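Bukent > Die Schule > Über uns

Über uns

Zuletzt aktualisiert: 26. Jan. 2020

Hallo und herzlich willkommen bei Bukent! Ich bin Patricio, Patricio Domínguez mit vollem Namen, und wer hier anruft, hat meistens mich am Apparat, manchmal mit vollem Mund, dafür entschuldige ich mich schon mal. Bukent ist eine kleine Sprachschule in Skondum. Wir unterrichten Spanisch und Englisch, seit letztem September auch ein bisschen Irisch (dazu gleich mehr), und wir tun das mit viel Reden, viel Wiederholen und erstaunlich wenig Papier. Na ja, was den Papierkram angeht, stimmt das nur für die Anfänger. Die Fortgeschrittenen schreiben bei Lautaro so viel, dass wir im Herbst Ordner nachkaufen mussten.

Der Name wird ständig erfragt, also bringe ich das gleich hinter mich: Bukent bedeutet nichts. Ich wollte etwas mit »Brücke«, mein Mitgründer Kieran Whitlock wollte etwas mit »Kante« (bis heute weiß ich nicht, warum), und irgendwann stand dieses Wort auf einem Zettel und wir waren beide zu müde zum Streiten. Auf Spanisch klingt es komisch, auf Englisch auch. Eine Teilnehmerin hat mir mal sehr überzeugt erklärt, es sei ein Fluss. Ich habe nachgesehen und keinen gefunden.

Wie das alles angefangen hat

Ich habe vorher bei Datmont gearbeitet, einem Büro für technische Übersetzungen, und dort den ganzen Tag Wartungspläne für Pumpen aus dem Deutschen ins Spanische gebracht. Das war kein schlechter Beruf! Ich kann Ihnen heute noch jede Dichtung beim Namen nennen. Aber ich habe in acht Jahren mit keinem einzigen Menschen über diese Texte gesprochen, und für jemanden, der so gern redet wie ich, ist das auf Dauer nichts. Kieran saß zwei Zimmer weiter und machte dasselbe auf Englisch. Mittags haben wir uns gegenseitig unsere Sprachen beigebracht, er mir das Englisch, das in keinem Pumpenhandbuch steht, ich ihm das Spanisch meiner Großmutter, das er zum Teil bis heute nicht in Gesellschaft verwenden darf.

Dann fragte eine Kollegin aus der Buchhaltung, ob sie sich dazusetzen könne. Dann ihr Mann. Dann deren Nachbarn, die nach Valparaíso ziehen wollten und es auch getan haben (viele Grüße, falls ihr das lest, die Postkarte hängt im Flur!). Wir haben also gekündigt, erst Kieran, ein paar Monate später ich, und zwei Räume über der Bäckerei Lưu gemietet. Dort sind wir immer noch. Der Eingang ist links neben dem Schaufenster, die Klingel ist die zweite von unten, und wer vor acht Uhr kommt, muss durch den Hof. 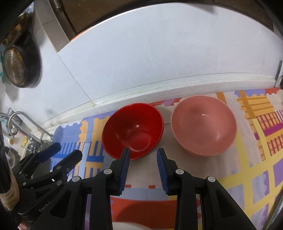
Am Anfang hatten wir überhaupt kein Konzept. Ich sage das so offen, weil man auf solchen Seiten sonst immer liest, dass alles von der ersten Stunde an durchdacht war. Bei uns war die erste Stunde eine Katastrophe: Ich hatte neunzig Minuten zum Thema »Im Hotel« vorbereitet, und nach zwanzig Minuten war ich fertig und habe den Rest der Zeit von meinem Bruder erzählt. Auf Spanisch, langsam, mit Händen und Füßen. Hinterher kamen alle zu mir und wollten wissen, wie es mit dem Bruder weiterging. Vom Hotel hat nie wieder jemand gesprochen. Seitdem beginnt jeder Anfängerkurs bei uns mit einer Geschichte, die über das ganze Semester weitergeht, und wer eine Stunde verpasst, muss sich das Versäumte von den anderen erzählen lassen. Das ist nebenbei die beste Vergangenheitsübung, die ich kenne.

Wer hier unterrichtet

Wir sind fünf. Kieran macht Englisch für alle, die schon mal Englisch hatten und sich nicht mehr trauen, und das sind in Skondum, wie ich festgestellt habe, sehr viele. Er ist geduldig bis an die Grenze des Erträglichen. Er korrigiert fast nie mitten im Satz, er wartet, bis der Satz zu Ende ist, auch wenn es dauert, und wiederholt ihn dann richtig, so als hätte er nur zustimmen wollen. Ich habe mir das abgeschaut und schaffe es höchstens in jeder dritten Stunde.

Lautaro Zúñiga unterrichtet die Spanischkurse ab B1. Er ist der Strenge von uns, das sagt er selbst, und seine Gruppen halten trotzdem am längsten zusammen. Eine davon trifft sich inzwischen auch in den Ferien und liest Romane, ohne ihn, worauf er gleichzeitig stolz und ein wenig beleidigt ist. Wenn Sie eine Prüfung ablegen wollen, gehen Sie zu Lautaro. Er hat eine Kartei mit 1.973 Redewendungen, alle von Hand geschrieben, und bei jeder steht hinten drauf, wo er sie gehört hat. »Bus, ältere Dame, sehr wütend« ist mein Lieblingseintrag.

Wenceslao Henríquez ist für die Nachmittage da, also für die Kinder und Jugendlichen. Er war früher am Theater und hat eine Stimme, die man unten in der Bäckerei hört (wir haben das geklärt, es gab Kuchen). Bei ihm wird viel gespielt, und zwar richtig gespielt, mit Rollen und Umziehen und einer kleinen Aufführung vor den Sommerferien. Eltern dürfen zuschauen, sollen aber bitte nicht soufflieren. Letztes Jahr war es ein Krimi im Postamt, in dem am Ende alle verhaftet wurden, auch der Kommissar.

Und dann Oisín Keogh! Oisín kam eigentlich, um Spanisch zu lernen. Er saß bei mir im Abendkurs ganz hinten, und in einer Pause hat er für ein paar Leute ein Lied auf Irisch übersetzt, Zeile für Zeile, und wir haben die zweite Hälfte der Stunde einfach damit weitergemacht. Jetzt gibt er einmal pro Woche einen Irischkurs, der so klein ist, dass er sich nicht rechnet, und den ich trotzdem um keinen Preis hergeben würde. Spanisch lernt er übrigens weiter. Er rollt das R besser als ich.

Die Küchenstunden

So, und jetzt zu dem, wonach am meisten gefragt wird. Unser zweiter Raum hat eine Küchenzeile, die war bei der Besichtigung schon da, und ich wollte sie ausbauen lassen. Kieran war dagegen. Er hatte wie so oft recht, ich sage es ihm nur selten. In den Küchenstunden lernen wir die Wörter, die in den Lehrbüchern immer zu kurz kommen: umrühren, abtropfen lassen, anbrennen, »gib mir mal das da, nein, das andere«. Geredet wird nur in der Zielsprache, auch beim Abwasch, und gerade da wird es lustig, weil man beim Abwaschen schneller redet als am Tisch.
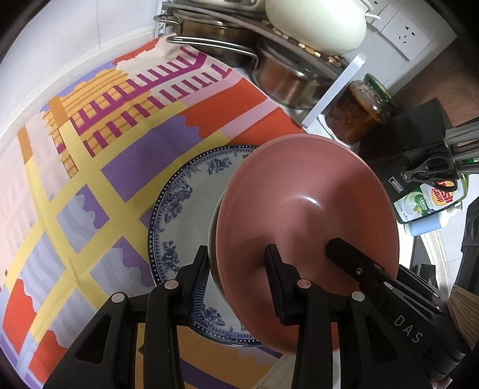 Die Vokabeln aus den Küchenstunden sitzen nach meiner Erfahrung länger als alles, was ich je an eine Tafel geschrieben habe. Das liegt am Zugreifen, glaube ich. Wer »alcánzame« hört und im selben Moment etwas herüberreicht, muss das Wort später nicht mehr suchen. Bei den Adjektiven machen wir es genauso, und da wird nicht gemogelt: »rosa« allein reicht mir bei einer Schüssel nicht, wenn sie glänzt und ins Altrosa geht und man bei genauem Hinsehen feine dunklere Sprenkel in der Farbe findet. Also wird »moteado« gelernt, gesprenkelt, und zwei Wochen später höre ich jemanden im Treppenhaus einen Hund so beschreiben, völlig korrekt, mit der richtigen Endung. Da könnte ich jedes Mal jubeln! Zum Kochen selbst nur so viel: Es gibt einfache Sachen, man muss nichts können, und Allergien schreiben Sie uns bitte vorher.

Manche fragen, ob man die Küchenstunden einzeln buchen kann. Kann man, aber nur mit Vorkenntnissen, sonst wird es für alle zäh. Für blutige Anfänger sind sie ab der sechsten Kurswoche dabei. Vorher sitzen wir vorne im großen Raum und machen die Geschichte und die Aussprache und leider auch die Verben. An den Verben führt kein Weg vorbei, ich habe gesucht.

Was Sie bei uns erwartet und was nicht

Im laufenden Halbjahr lernen bei uns 109 Leute, verteilt auf Vormittag, Nachmittag und Abend. Mehr als neun nehmen wir in keine Gruppe, bei den Kindern sind es sieben. Ja, das führt zu Wartelisten, und ja, ich weiß, dass das nervt. Wir haben es ein Mal mit zwölf versucht, und am Ende des Abends hatten drei Leute kein einziges Wort gesagt. Das will ich nicht mehr.

Wir haben keine App. Wir haben auch keinen Einstufungstest im Internet. Sie kommen vorbei, trinken einen Kaffee mit Lautaro oder Kieran, plaudern eine Viertelstunde, und danach wissen beide Seiten ziemlich gut, wohin Sie gehören. Wenn es nicht passt, wechseln Sie in den ersten drei Wochen die Gruppe, ohne Formular. Und wenn Ihnen das Ganze nicht liegt, sagen Sie Bescheid und bekommen die restlichen Stunden zurück.

Ein Halbjahreskurs am Abend kostet 264 Euro, Material eingeschlossen. Für Schüler, Studierende und alle, bei denen es gerade knapp ist, geht es günstiger. Fragen Sie einfach, ich will keine Bescheide sehen. Firmenkurse machen wir auch, allerdings wenige. Ausgerechnet Datmont war unser erster Kunde, und ich stand wieder in meinem alten Büro, diesmal mit Kreide an der Hose.

Ein Wort noch zu den Büchern im Flur. Die sind zum Mitnehmen gedacht, wirklich! Es gibt keine Liste und keine Frist. Spanische Romane stehen oben, englische in der Mitte, Kinderbücher natürlich unten, und das irische Regal ist ein Schuhkarton. Wenn Sie selbst etwas abgeben möchten, sehr gern, nur bitte keine Reiseführer mehr, davon haben wir genug, und die meisten kennen noch die Peseta.

Vorbeikommen

Probestunden sind kostenlos und laufen immer in einer echten Gruppe, Sie sitzen also gleich mittendrin. Keine Angst, es wird niemand nach vorne gerufen, Wenceslao hat mir das sogar bei den Kindern abgewöhnt. Rufen Sie vorher kurz an oder klingeln Sie einfach. Wenn keiner aufmacht, sind wir mitten im Unterricht, dann warten Sie am besten unten bei Lưu und versuchen es zur vollen Stunde noch einmal. Die Sesamkringel sind meistens bis elf Uhr ausverkauft, und falls Sie noch welche bekommen, bringen Sie mir bitte einen mit.

Bis bald, ich freue mich auf Sie!
Patricio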